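음성 조리 안내, 문장부터 다시 쓰다
트레스틴 조리법 편집실 엘사 토이보넨 실장 인터뷰

조리법 전문 출판사 트레스틴(Trestine)은 지난 12월 음성 조리 안내 서비스 '머켈(Murkell)'의 한국어판을 공개하였다. 머켈은 조리 중인 이용자가 화면을 만지지 않고 말로 다음 단계를 불러올 수 있도록 한 서비스이다. 본지는 한국어판 편집을 총괄한 엘사 토이보넨(Elsa Toivonen) 실장을 만나 준비 과정과 향후 계획을 들었다.

토이보넨 실장은 기존 원고를 그대로 낭독하는 방식은 초기 검토 단계에서 제외되었다고 밝혔다. "인쇄된 조리법은 독자가 위아래로 눈을 옮겨 가며 읽는다는 전제로 쓰여 있습니다. '앞서 준비한 양념의 절반'이라는 표현은 지면에서는 문제가 되지 않지만, 양파를 썰고 있는 사람에게 소리로 들려주면 무엇의 절반인지 다시 물어야 합니다."

편집실은 이에 따라 한 단계의 안내에 동작을 세 가지까지만 담도록 기준을 정하였다. 재료의 분량은 목록에서 한 번, 해당 단계에서 다시 한 번 읽어 준다. 한국어판에서는 어미의 통일도 논의되었다. '넣는다'와 '넣으세요'를 비교한 끝에 후자를 채택하였으며, '적당히'와 '알맞게'는 간을 맞추는 마지막 단계에서만 허용하기로 하였다.

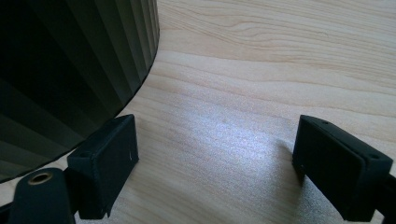

가장 오래 논의된 사항은 조리 도구와 그릇을 가리키는 말이었다. 사진이 실린 책에서는 '그림과 같은 틀'이라고 적으면 되지만 음성 안내에는 참조할 그림이 없다. 토이보넨 실장은 사물의 형태를 말로 옮기는 내부 교육을 별도로 마련하였다고 설명하였다. 밝은색 나무 탁자에 놓인, 세로 주름이 촘촘하고 거의 검은색에 가까운 둥근 물건을 두고도 편집자에 따라 '주름통', '골이 진 원통', '국화 모양'이라는 말이 제각기 나온다는 것이다. "이름을 모르는 사람도 찬장에서 찾을 수 있어야 합니다. 그래서 색보다 형태를 먼저, 형태보다 크기를 먼저 말하도록 순서를 정했습니다."

시간 안내의 기준도 조정되었다. 영어판은 타이머가 끝나는 시점에만 알림을 주었으나, 한국어판은 종료 90초 전에 예고를 한 차례 추가하였다. 국이나 찌개를 끓이면서 다른 반찬을 함께 준비하는 이용자가 많다는 의견을 반영한 결과이다. 예고는 이용자가 설정에서 해제할 수 있다.

시험 운영에는 20가구가 참여하였다. 음성 설계를 맡은 협력사 헤이노넨(Heinonen)의 루시 웡(Lucie Wong) 책임은 환풍기 소음과 물소리가 인식률에 미치는 영향을 중점적으로 살폈다고 전하였다. 참여 가구에서는 '다음'이라는 호출어가 가족 간의 대화에 섞여 잘못 인식된다는 지적이 반복되었고, 정식판의 호출어는 '다음 단계'로 변경되었다. 되돌아가는 명령은 '방금 그거', '다시', '한 번 더'를 모두 같은 뜻으로 처리한다.

토이보넨 실장은 시험 기간에 접수된 의견 가운데 '말이 너무 많다'는 내용을 특히 무겁게 받아들였다고 하였다. "저희는 친절하게 쓴다고 생각했는데, 익숙한 분들에게는 기다리는 시간이 되었습니다. 된장찌개를 수십 년 끓여 오신 분께 냄비를 불에 올리라고 두 번 말씀드릴 필요는 없습니다." 이후 편집실은 같은 조리법을 상세본과 간략본으로 나누어 집필하고 있다. 간략본은 재료의 분량과 불의 세기, 시간만을 전달한다.
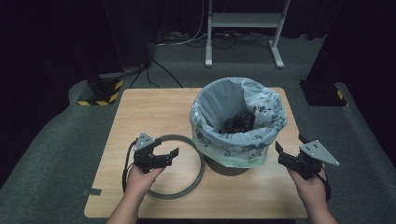

두 판본의 병행 집필은 편집 인력의 부담으로 이어졌다. 현재 한국어판 담당 편집자는 여덟 명이며, 한 편의 조리법은 집필자와 낭독 검토자, 실제 조리 검토자를 거쳐 공개된다. 조리 검토자는 원고를 보지 않고 음성만으로 음식을 완성해야 한다. 중간에 손을 멈추고 되물은 지점은 모두 기록되어 집필자에게 전달된다. 토이보넨 실장은 "계란말이 원고가 가장 여러 번 돌아왔다"며 "말아서 밀고 다시 붓는 동작을 소리만으로 설명하는 일은 지금도 만족스럽지 않다"고 말하였다.

안전에 관한 문구는 판본과 관계없이 생략하지 않는다. 뜨거운 기름에 재료를 넣는 단계와 압력솥의 뚜껑을 여는 단계에서는 간략본 이용자에게도 주의 문구가 먼저 재생된다. 알레르기 유발 재료는 조리를 시작하기 전에 안내하며, 이용자가 확인하였다고 답해야 첫 단계로 넘어간다.

이용 기록의 처리에 관한 질문에는 음성 원본을 저장하지 않는다는 원칙을 설명하였다. 서버에는 명령의 종류와 단계 번호만 남으며, 의견 개선에 동의한 이용자에 한하여 되묻기 횟수를 집계한다. 관련 내용은 서비스의 이용 안내문에 실려 있다.

트레스틴은 다음 개편에서 두 가지 음식을 동시에 안내하는 기능을 시험할 예정이다. 밥이 뜸 드는 동안 나물을 무치는 것과 같이 조리 순서를 서로 엮어 읽어 주는 방식이다. 공개 시기를 묻자 토이보넨 실장은 확답을 미루었다. "두 음식의 단계가 겹칠 때 어느 쪽을 먼저 말할지, 편집실 안에서도 아직 의견이 갈립니다. 우선 밥과 국 한 가지의 조합부터 원고를 쓰고 있습니다."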